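Wrist camera only policy in sim – does the background matter?

Tritby
Posted December 15, 2019

I've been training a reach and grasp policy using only the wrist view. After 2,175 episodes it does well on the training set, but move the start pose so the wall comes into view and it falls apart. I ran 200 test starts in November and nearly all the failures were tilted ones. A typical view from the test set, fingers open and nothing between them:

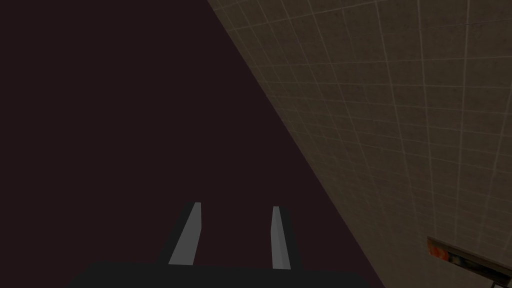
Reply 1
Marras

I'd blame the tiles. With the wall at that angle the grid stretches a lot towards the right, and the network may be picking up the grout lines as a cue for pose. Swap in random wall textures and train again.

Reply 2
Standovia

I don't agree. Most of that view is a plain dark surface with no markings on it, so the policy has very little to go on whatever the wall looks like. Add a second, fixed camera before you touch the textures.

Reply 3
Marras

A second camera changes the question though. Tritby wants wrist only.

Reply 4
Tritby

Yes, wrist only for now. I did try random wall colours on 2 seeds and it helped a bit, but I kept the tile pattern. I'll take the tiles out next.

Reply 5
Tiken

Check the orange and red panel in the corner too. Ours learned to steer by a patch like that – we blanked it out and the score dropped straight away. Easy test, no retraining needed.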